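FOR IMMEDIATE RELEASE
3/11/22

Workstead Opens Its Second Shared Workshop, and Yes, There Is Finally Parking

Hi, everyone. Meriem Badawi here, founder of Workstead. My sister says press releases are supposed to be written in the third person by someone in a blazer, but I've been waiting to write this one for so long that I'm doing it myself, in my own words, with coffee.

Our second location, Workstead Girard, is open! It's in the old Girard envelope factory, one block up from the bus depot, and if you've driven past and wondered why the windows were papered over all winter, that was us. We were painting. Then we didn't like the color and we painted again.

For anyone who hasn't met us yet, Workstead is a membership workshop. You pay by the month, you get a key card, and you come in and build things. Our members make furniture, stage props, bicycle trailers, canoe paddles, store displays, birdhouses (so many birdhouses) and the occasional thing I can't name even after it's been explained to me. Some of them run businesses out of our shop and some just live in apartments where the neighbors have opinions about table saws.

The new building gives us 8 rentable studios, a big open floor with shared benches, and a loading door wide enough for an actual truck. At our first place, on Ekitz Street, everything goes in and out through what used to be a bakery door, and I have watched grown adults take apart a finished wardrobe on the sidewalk. Never again. Well, it'll still happen at Ekitz Street, which is staying open exactly as it is, but at Girard you can just roll the thing out.
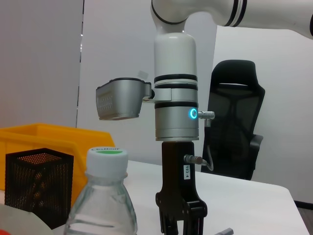

What members get

A regular membership is $160 a month and now covers both locations, so if you're already with us your card works at Girard today. You don't need to call or fill anything out. Studio rentals are separate and priced by size, and the rate sheet is at the front desk at either building.

Your membership includes the benches, the hand tools, the clamps, a locker, and the orientation session. Please do the orientation even if you've been building cabinets for thirty years. The building has its own quirks, like the freight elevator gate that has to be pulled shut harder than you'd think, and the light switches for the back hall, which are in the front hall.

Evening hours run later at Girard than at Ekitz Street. We have fewer bedrooms on the other side of the wall over there, and a lot of you have been asking for this ever since we opened.

The benches

I have to talk about the benches. They were designed and built by Hedvig Brekke of Takholm, a two-person shop that made our very first bench back when Workstead was me, a space heater and a rented garage. Hedvig came out to see the new floor, walked it end to end twice without saying a word, and then told me my layout was wrong. She was right, and we moved everything toward the windows.

"People put the bench where the wall is, and then they spend all day working in their own shadow," Hedvig told me when I asked her for something I could quote. "Meriem had beautiful north light in there and she was going to give it to the lockers."

So the lockers are in the dark now, and the benches have the light. They're heavy, they're a little taller than what you may be used to, and the edges are already getting dinged up, which Hedvig says is what they're for.

Classes

Our class schedule at Girard starts in May. We'll open with beginner joinery, chair repair, tool sharpening, and a Saturday-morning-style family session that we're still picking a time for, so send me your preferences before I choose something that only suits my own kids. Members get first pick of spots, and whatever is left goes up on the public list.

If you'd like to teach, please write to us. We pay our teachers, we provide the materials, and you don't need a certificate. We'd like to see a few things you've made, and we'd like to know you're patient with people who measure wrong.

Come by

The front desk is happy to give tours during open hours, and you don't need an appointment unless you're bringing a group. Wear closed shoes or we'll have to keep you in the lobby, which is nice enough but has only the one chair (Hedvig's, and very comfortable). Parking is behind the building, through the gate next to the loading door.

About Workstead

Workstead runs shared workshops for makers, small manufacturers and hobbyists at two locations, Ekitz Street and Girard. Memberships are month to month.

Press contact: Meriem Badawi, at the Workstead front desk. Leave a message if I don't pick up — I've probably got ear protection on.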